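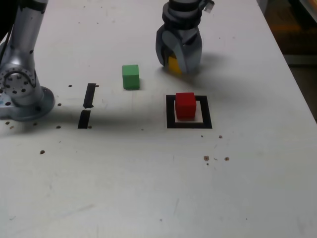
Zelport Task Planner

Pick-and-place planning software for tabletop arms
Made by Filtamik

Overview

Zelport turns a short written task into a sequence of arm and gripper moves. You tell it which objects matter, where they should end up and which parts of the table to keep out of. It works out the order, checks that each grasp can be reached and sends the moves to the arm controller.

It is meant for small benches where the objects are simple and the layout changes often: coloured blocks, sample trays, small cartons. If your job is the same move all day on a fixed jig, the controller's own teach mode will do it for less money.

What you get

Zelport Core — the planner itself, with a task editor that runs in a browser.
Gaber — the perception module. It finds blocks by colour and shape and reports where they are and how they are turned.
Fernis — the replay tool. It records each run and lets you step through it afterwards.

Core can be bought alone if you already have object positions from another source. Gaber and Fernis both need Core.

Setting up targets

A target is any square or rectangle with a dark border and a light middle. Print it, or make it from tape. Gaber looks for the border and takes the inside edge as the area to place into. You can set a margin in the task editor, and a block that comes to rest within the margin counts as placed, even if it is well off centre. For tighter work, reduce the margin and turn on the second look, which checks the block again after the fingers have opened.

Keep-out lines are drawn in the editor over a view of the table. Gaber does not treat tape on the table as a barrier unless you mark it as one.
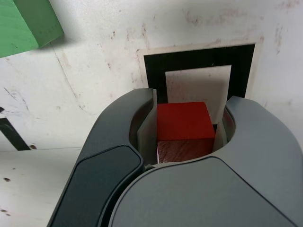

Grasp planning

For each block Zelport lists the pairs of faces the fingers could close on, then drops any that would knock a neighbouring block or leave the wrist at an awkward angle. The rest are scored and the best is tried first. You can see the scores in Fernis and change the weights if you disagree with them.

Two-finger parallel grippers are supported. You enter the opening width, finger length and pad thickness once, in the gripper file. Do measure the pads: a wrong thickness is the most common cause of blocks being put down slightly to one side.

Suction cups are not supported in this version.

Specification

Objects per task: up to 27
Steps per task: up to 1,000
Stored runs in Fernis: 100, oldest removed first
Arms per licence: 1
Task files: plain text
Camera: fixed overhead, wrist mounted, or both

Licence and updates

One licence covers one arm and up to 10 editor users. Updates are included for the first year. After that the software carries on working, but new versions need a renewal.

The current version was released on 9th April. It adds the second look and fixes a fault where renaming a target removed its margin setting. Task files from the December version open without changes. Gripper files need to be saved again — open each one in the editor and press Save.

Not included

Arm, gripper, cameras, controller and mounting hardware.

Related items

Gaber calibration sheets
Fernis extra storage licence
Zelport on-site setup, one day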